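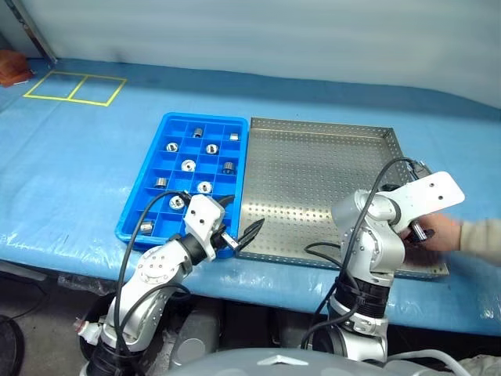

Why Do Brothers and Sisters Fight?

By Lucimara Vasconcelos
Family Pages for Young Readers, Hadgate

Do you have a brother or a sister? Then you have probably had a fight with them. Maybe it was about the window seat in the car. Maybe it was about who pressed the elevator button last time.

I grew up with two sisters and one brother, in a small apartment, and we fought almost every day. My mother used to say that we could argue about the color of water. Now we are adults and we call each other on the phone every week, sometimes only to talk about soup.

In this article I will explain why fights happen at home and what you can do when one begins.

Sharing is hard work

When you live with other children, you have to share many things. You share the bathroom, the sofa, the last piece of cake. You also share something bigger, the time of your parents or of the other adults who take care of you.

A parent has only two hands and two ears. If your little brother is crying, your drawing must wait. You can understand this very well in your head and still feel angry in your stomach. This feeling has a name. It is called jealousy, and every person in the world has felt it, also grandmothers and school principals.

Last May I visited a school here in Hadgate and I asked 36 children to write down what their last fight at home was about. Some of the answers:

"My sister breathes too loud."
"He used my blue pen and he did not put the top back."
"She got to stay up later and I am almost the same age."
"I don't remember but it was his fault."

The last one made me laugh, and I think it is also quite wise. Many times we forget the reason and we remember only the feeling.

What happens in your body

When you are angry, your heart beats faster. Your face becomes warm. Your muscles get tight, as if you were going to run a race. Your body is getting ready to protect you, even when the danger is only a missing pen.

In such a moment it is difficult to listen. You hear the first half of what your brother says, and the second half you invent. He is doing the same with your words. So two people are shouting, and each of them is answering something that the other one did not say!

After some minutes the body becomes calm again. For small children it often takes longer than for big ones, and they may need a hug or a quiet corner first.

Who is right?

Often both. Imagine that Prieto is nine and his sister Amitz is six. Prieto builds a long train track on the floor of their bedroom. Amitz wants to play with her dolls, and the only free place is in the middle of the track. She moves one piece. Prieto shouts. Amitz cries.

Prieto is right that his work took a long time. Amitz is right that the room is also hers. If you were their aunt, what would you say to them? Try to find an answer which is fair for both, and then ask someone in your family what they would say. You may get very different answers.
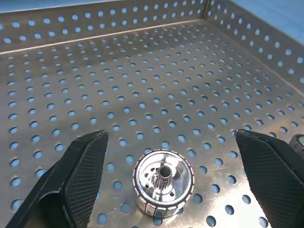 Metal tray with rows of round holes, blue showing through them.

What you can do

Stop and breathe. Count slowly backward from 20 if you want. I start from 200 when I am very angry, and I have never arrived at zero.

Say what you feel and what you want. "I am angry, I wanted to finish my track" is easier to hear than "You always break everything." The word "always" makes people want to fight back.

Let the other one finish. Then say with your own words what you heard. It feels a little silly in the beginning, but it works better than you think.

Ask for help if somebody hits, throws things, or is afraid. Telling an adult about this is not being a tattletale. If the fights at your home are scary, talk to a teacher or another adult whom you trust.

Make up in your own way. Some children say sorry with words. Others lend a book, or simply sit down on the same sofa again -- that can be a sorry too.

Does it get better?

For many families, yes. As children grow, they get more space and more friends of their own, and there is less to fight about.

My neighbor Li-hua Hung is 83 years old. She told me that she and her brother still argue about a kite that was broken when they were small. He says it was the wind. She says it was him, and then she goes to the kitchen and cuts him a bigger piece of melon.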